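Skotness open day, who else went?

benchrat66
Just got back, feet killing me. The big hall was mostly conveyors, skip it if you've seen one. Best thing was the packing demo upstairs, two arm setup putting drinks in a bag. Stood there way too long. Missed the 4 o'clock talk becuase of it.

kudby_fan
Was that the Nekent booth? Went past at lunch and couldn't get near it

benchrat66
No, Nekent was downstairs with the pallet thing. Upstairs was the table with the three walls. They call the setup Samuel, don't ask me why. They had the wrist cams up on a monitor and passed a few grabs out to anyone who asked. First two are wrist cams, last one is the fixed cam.

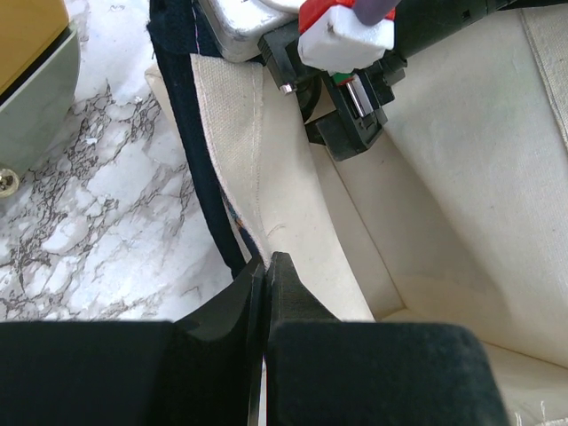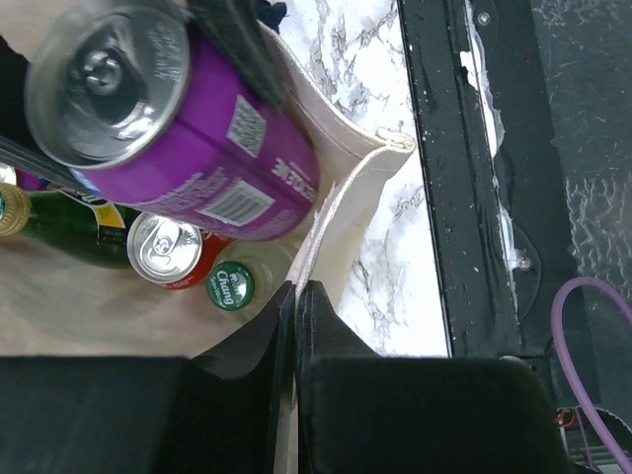
Fingers pinched on the bag fabric in both of the wrist ones.
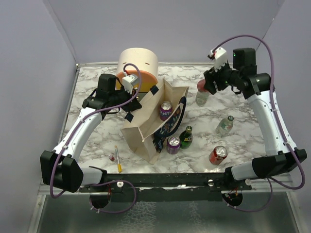
Subira Massawe
I'm more bothered by the speed than anything. I asked what rate they'd want before putting it on a real line and got a lot of smiling. A person packs a bag like that without thinking about it. Nice demo, not a product.

benchrat66
Sure but cloth is hard. Boxes hold still. Anything floppy and most arms I've worked with just shove it around the table. Having one hand hold the bag while the other one loads is the part I care about

Subira Massawe
Agree cloth is hard. Still think they should post a failure rate. The handout says 3,000 practice runs and zero about how many went wrong.

kudby_fan
3,000?? the sheet I picked up said 235

benchrat66
235 is bags only I think, 3,000 is all tasks together. Could be wrong, my sheet is in the car

Subira Massawe
Then it's a badly written sheet. Mine doesn't split it out at all.

oldplc
Did anybody ask about price? We do gift bags every winter, all by hand, and my back would like to know.

benchrat66
Guy ahead of me asked. They said talk to sales, so, a lot.

oldplc
figures

kudby_fan
Is the upstairs part on again in June or was this it? Might drive up if theres less of a line

Subira Massawe
June is on the flyer but it only lists the main hall. I'd email before driving anywhere. Parking is bad too, get there before 9.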